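# Setting up a tissue pickup trial on a glossy table

Clearing used tissues off a living room table is a small chore, and it makes a good first test of whether a home robot is ready for chores at all. The steps below assume an arm with a two-finger gripper, a wrist camera, and a position controller you can already drive by hand. The procedure was drafted for the Hedegaard home tasks set and revised by Villads Bjarnason in January.

## 1. Lay out the table

Use a room with its normal furniture and daylight. Leave the curtains as they hang. Crumple plain white tissues by hand and set them down with space between them, off to one side of the table so the arm has to travel.

Before the first run, drive the arm to its start pose and check the wrist view. The gripper should sit low and central, with the tabletop visible on both sides. 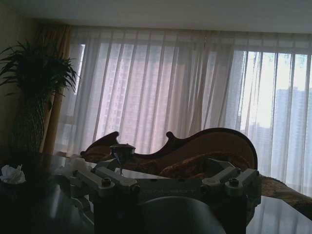 *Start check: crumpled tissues at left, dark tabletop, sheer curtains behind.*

## 2. Deal with the reflections

A polished dark surface returns a second copy of every bright thing in the room. With a window behind the table, expect pale streaks that a simple brightness threshold will pick up as tissue.

- Lock exposure and white balance before each run. Auto exposure shifts as the arm turns toward the window.
- Reject any detection that slides across the tabletop when the camera moves. A tissue stays where it is on the table; a reflection does not.
- Do not rely on depth alone. Stereo and infrared sensors both give poor readings on glossy surfaces.

## 3. Set the grasp

Approach from above with the fingers open wider than the tissue. Stop 2 mm short of the table, then close slowly at the lowest force setting that holds. A tissue gives almost no resistance, so the usual force threshold for "object detected" may never trip. Use the camera to confirm the grasp.

If the fingers close on nothing, lower the stop height by a small step and repeat. Limit this to 3 attempts per tissue - after that, log a miss and go on.

## 4. Confirm the hold

Lift, pause for two seconds, and save a wrist image. White paper should be visible at the fingertips, clear of the tabletop. 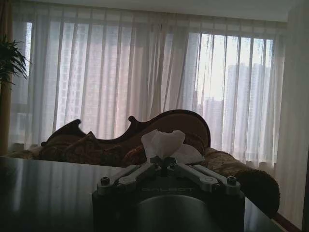

*Hold check: white tissue at the fingertips, above the metal linkages.*

Compare the image with finger position. Either signal can mislead on its own: fingers may read fully closed with a thin fold of paper between them, and a bright patch of curtain can pass for tissue in a tight crop.

## 5. Score the run

Record picks, misses, drops and any contact with the furniture. Count a pick only if the tissue reaches the bin. Note each time a person stepped in, including restarts.

A good score here covers soft, light objects on one flat surface. It says little about tissues wedged between cushions, or about telling trash from something the owner wants to keep. Treat those as separate tests. For now, this chore is within reach when the layout is known, and a person is still faster.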